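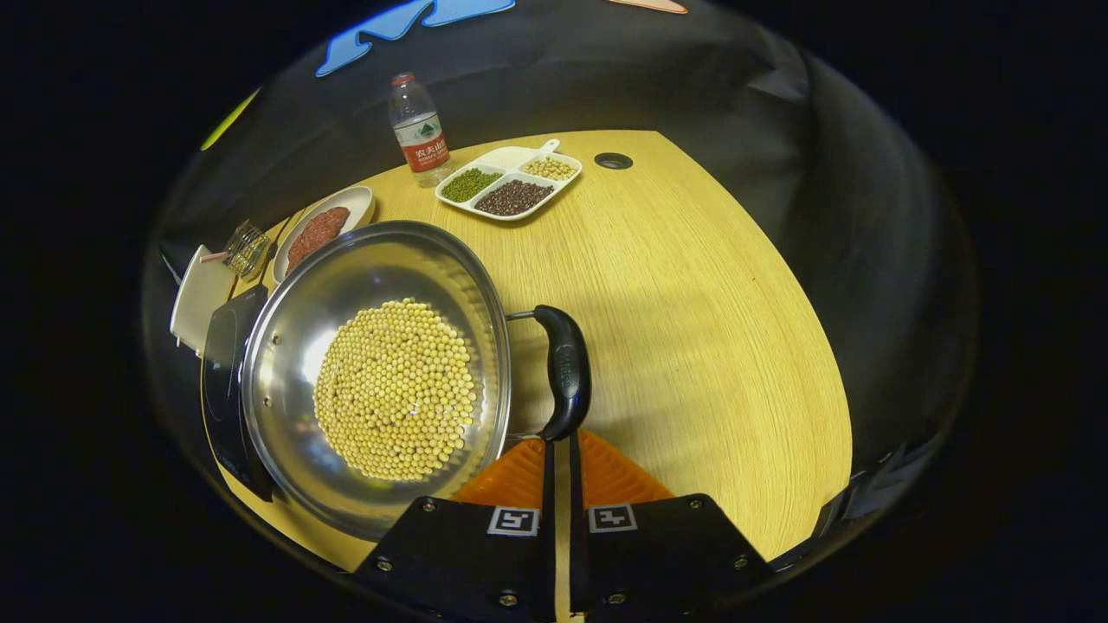
Dried soybeans never go soft if you salt them too early, Sille Bisgaard wrote to me in April, and would I please stop telling people otherwise. She had read my column on pulses, found it wanting, and sent two pages in very small handwriting to put me right. I wrote back to argue. She wrote back to argue with my arguing. By the third letter I had rather fallen for the soybean, which up to then I'd thought of as something other people turned into tofu while I was out.

So this is a piece about a bean, a wok and a bit of minced meat, and how the three of them took over my Monday evenings.

I should say that I grew up in Murnstead, where a bean came in a tin with orange sauce on it, and that was the end of the matter. Dried ones lived in a jar at the back of my aunt's larder and were used for weighing down pastry. I still have some of hers, I think, and they must be older than my car. Please don't cook those. Old beans are the real reason supper is late, far more than salt is (this is my position and I'm sticking to it, Sille), and a packet that has sat in the cupboard through several house moves will stay like gravel however long you boil it.

Fresh ones, though! They're lovely things to handle. Small, round, pale yellow, and they make a noise like rain when you tip them into steel. I buy mine from Huet, the dry goods shop on the corner of the market square in Drurnavville, where they come in 900 gram bags and the man on the till folds the top over and pegs it for you. A bag does me for weeks, even at the rate I've been going.

There are two ways I like to start them off, and the first is in a dry pan. I know people who would never put a bean near heat without an overnight bath, and for stews and salads I'm with them. But a toasted soybean is a wonderful snack and it's how I got my neighbours interested. You want a wide wok, stainless steel if you have it, and a low, patient heat. In go the beans, straight into the middle where they settle into a neat heap, and then you push them about. And keep pushing them about. They slide back down the sides to the centre every time, and this is exactly why a wok suits them so much better than a frying pan, where they roll to the corners and sulk and burn on one side.

I cook them on an induction hob, one of the black glass ones you can lift on to the table. I resisted for years. My old gas ring had a flame you could see, and I liked seeing it. But for toasting beans, a gentle setting that stays put is a blessing, and having the thing on the table means I can sit down to it, with the radio on, and talk to whoever has come round. A flat-bottomed wok is what you need for this, by the way. My first one was properly round underneath, a handsome beast from a shop in Zerkonlow, and it rocked about on the glass like a boat and barely got warm. It's a fruit bowl now.

Listen more than you look. They go quiet, then they start to tick, then the skins begin to split with small dry cracks and the kitchen smells of popcorn and warm hay. When a bean bites clean through with no raw, grassy taste in the middle, you're there, and you can throw in salt and a pinch of chilli while they're hot. Do give them a good long go, as underdone soybeans are hard on the stomach as well as the teeth. I like to soak mine for a few hours first and dry them thoroughly in a tea towel, which gives a lighter crunch.

The second way is the soaked and simmered one, and here Sille and I have signed a sort of truce. She soaks hers overnight in plenty of cold water, throws that water away, and boils them hard at first, then lets them tick over gently for 3 hours with nothing else in the pot. No salt, no onion, not so much as a bay leaf. I salt the soaking water and carry on regardless. We've both produced soft beans. Neither of us has admitted it in writing.

Whichever camp you join, use a bigger bowl than you think. They start as little spheres and swell into fat ovals, and they will climb out of a mixing bowl in the night if you let them. They also foam like mad when they boil, so stay nearby for the beginning with a spoon in your hand.

Then there's the mince. I came to this dish sideways, by having half a packet of it left over and a pot of cooked beans I'd got a bit bored with, and it's now the thing I'm asked for. The beans do the bulk of the work and the meat seasons them, so a modest mound on a side plate will feed a whole table. Get the wok good and hot before the meat goes in. Spread it out, leave it completely alone until the underneath is brown and crisp, and only then break it up. Ginger next, garlic, a spoonful of something dark and salty, and the drained, cooked beans on top. Let them catch a little in the fat. A splash of the cooking water at the end loosens it all into a glossy sort of gravy, and I have it over rice, or on toast if I'm on my own and can't be bothered.

I do like to have everything out before I begin, meat on its plate, seasonings in their jars, spoon where I can reach it. I used not to. I used to go rummaging for the ginger with the garlic already turning black, and I'd put it down to being a relaxed cook. My table isn't very big and by the time the hob is on it there's hardly space for elbows, so I've had to get better about clearing up as I go, and the cooking has improved with it, annoyingly.

The column with the original offending paragraph brought in 183 letters, which is more than I had for the whole of last winter put together, and most of them were about salt. A reader in Murnstead swears by bicarbonate of soda. Another soaks hers in a flask. One sent a photocopied recipe for soybeans with treacle, which I made, and which I'd describe as an experience.

Sille's latest arrived last week. She has tried the mince, she says, and would like it noted that it needed vinegar. I tried it with vinegar. It did.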